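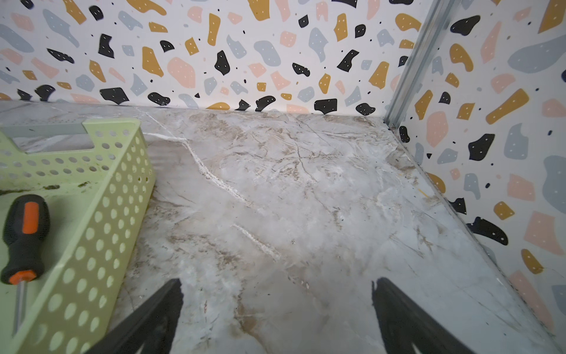
MACHINES & WORK

The Long Way to Pick Up a Screwdriver

Half past six in the morning and Ketsara Rojanasak is already on her third reset. Arm back up. Fingers open. Screwdriver in the green basket, black and orange handle, lying on the diagonal this time. She taps a foot pedal, takes hold of the controls and goes in.

Eleven seconds, maybe. Then she does it over.

This is Stollis, a small outfit above a tile shop, and what they make here is examples. Not robots. The arm is bought in, the learning software comes from a client called Lellow. What Lellow can't get enough of is somebody steering a gripper toward an ordinary object, again and again, while a little camera at the wrist keeps everything.

The order on the board is for 2000 good ones. Stollis has 860. Due in September.

"People think it's the picking up that's hard," Rojanasak says. "It's making it different every time. Your hands want to do the same thing. They get lazy before you do."

So there are rules. Turn the basket. Turn the tool. Come in high, then low, then from the wrong side. Miss a little on purpose and fix it – the fixes are worth more than the clean ones, she says, becuase a machine that has only ever seen clean grabs has no idea what to do after a bad one.

And then the walls. Terrazzo paper, white with chips of mustard and pink and pale blue-gray and black, some of the chips with tiny white dots on them. Marble pattern underfoot, glossy, scuffed. It looks like the inside of a very expensive shoebox. The look gets swapped on a schedule so the software doesn't decide that screwdrivers only live on marble.

Tahira Bhutto keeps that schedule. She also throws things out, most of her day in fact. She sits with the recordings at double speed and a mug of tea and kills whatever doesn't pass. Operator's sleeve in view, gone. Gripper parked too long, gone. Last month she cut 297 of them in one go after a loose camera mount went unnoticed over two shifts.

Was there shouting? "There was lunch," she says. "Then there was some shouting."

She doesn't clean the set, though, and doesn't want it cleaned. The basket has greenish grime in it. There are yellowish crumbs along the foot of the right-hand wall. Leave them, she tells new people. Kitchens have crumbs. Garages have worse.

Bhutto came from a parcel depot in Stutau, where she watched a sorting arm give up every time a box arrived with the tape peeling. Rojanasak taught sewing. Both say the old job helps. Rojanasak talks about seam allowance a lot and I nodded a lot.

I got a turn. The controls are two handles on springs, lighter than they look, and the screen shows you what the wrist sees – two black fingers poking up from the bottom and the whole job in front of them. Depth is the problem. I closed on air. Closed on air again. Got the rim of the basket and dragged the lot an inch toward me, and Bhutto said from across the room that she would be keeping that one.

My fourth try got the handle. I was absurdly pleased.

Operators work 17 examples and then stop, get up, look out of a window. El Ouafi, the shop that sews their wrist supports, suggested the breaks and the number is Rojanasak's own. Past that her approaches start to look alike, she says, and Bhutto ends up cutting them anyway.

What happens to it all afterward they mostly don't hear. Lellow sends back a short list of what the software still fumbles, and the list becomes the next month's work. Spoons were bad in spring. Now it's anything with a thin shaft. Rojanasak has the current list taped to the pedal box, with the word "scisors" on it twice, and when I left she was turning the basket a few degrees and reaching for the controls.

38 shares | 12 comments

Contact the magazine | Copyright, all rights reserved | Back to top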